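Suche im Tagebuch
Suchbegriff eingeben
Suchen

Freitag, Ivevberg

Luftdruck morgens 1000 hPa, am Abend unverändert. Regenmesser geleert, Wert nachgetragen. Danach Brunnen zwei und die Sauerteigreihe, in dieser Reihenfolge, weil der Teig ohnehin bis Mittag stehen musste.

Zum Teig: Ansatz aus dem Kühlschrank, gefüttert mit Roggen 1150 und Wasser zu gleichen Teilen. Die neue Kiste hält die Temperatur besser als der Backofen mit eingeschalteter Lampe. Im Ofen hatte ich zuletzt Schwankungen, die sich im Geruch sofort bemerkbar machten: deutlich mehr Essig, weniger Milchsäure. In der Kiste bleibt der Verlauf flach. Ich protokolliere trotzdem weiter, eine einzelne gute Führung beweist nichts.

Gesamtteig 1032 g, Salz nach dem Kneten zugegeben. Stückgare im Korb, 65 Minuten. Der Fingertest war nicht eindeutig, die Delle kam langsam und nur zum Teil zurück. Ich habe eingeschossen. Im Nachhinein wären 9 Minuten weniger vermutlich richtig gewesen, der Laib ist an der linken Seite etwas breit gelaufen. Krume gleichmäßig, unter der Kruste eine leichte Verdichtung. Kein Wasserstreifen.

Graça Abreu hat mittags angerufen. Sie backt in Ukeck mit einem anderen Mehl (Mühle Cordeiro) und kommt mit weniger Wasser aus. Wir haben die Fallzahlen verglichen, soweit sie auf den Säcken standen. Ihr Mehl ist offenbar enzymärmer als meins. Sie schickt mir einen Beutel, dann backe ich beide parallel aus einem Ansatz. Vorher hat der Vergleich keinen Wert.
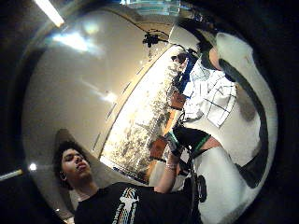
April. Das schwarze T-Shirt mit den bunten Streifen.

Brunnen zwei: Wasserstand mit dem Lichtlot gemessen, zweimal, beide Ablesungen gleich. Die Pumpe läuft, zieht aber beim Anlaufen mehr Strom als im Herbst. Mögliche Ursachen: Kondensator, Lager, Sand im Laufrad. Kondensator ist am billigsten und wird zuerst getauscht. Rosário Falcão meint, es sei das Lager, sie hatte dasselbe Modell von Cluvitz und dasselbe Brummen. Mag sein. Ausbauen will ich die Pumpe erst, wenn der Garten noch kein Wasser braucht, also bald oder gar nicht.

Rückschlagventil geprüft, dicht. Am Schlauchanschluss tropft es weiterhin. Neue Dichtung eingelegt, tropft immer noch, aber langsamer – vermutlich ist die Sitzfläche der Überwurfmutter beschädigt. Mutter auf die Liste gesetzt.

Nachmittags Papierkram. Die Messreihe der Bodenfeuchte hat im Februar eine Lücke, die ich bisher interpoliert hatte. Habe die interpolierten Werte wieder gelöscht und die Lücke als Lücke stehen lassen. Die Kurve sieht schlechter aus und stimmt jetzt.

Gegen 18 Uhr Brot angeschnitten, für Roggen eigentlich zu früh. Geschmack mild, Säure im Rahmen. Salz könnte eine Spur höher. Den Rest in das Leinentuch, morgen noch einmal probieren und Notiz ergänzen.

Offen: Kondensator bestellen, Mutter, Mehl von Graça abwarten, Batterie im Außenthermometer. Die Körbe ausbürsten, im mittleren sitzt noch altes Mehl in den Rillen.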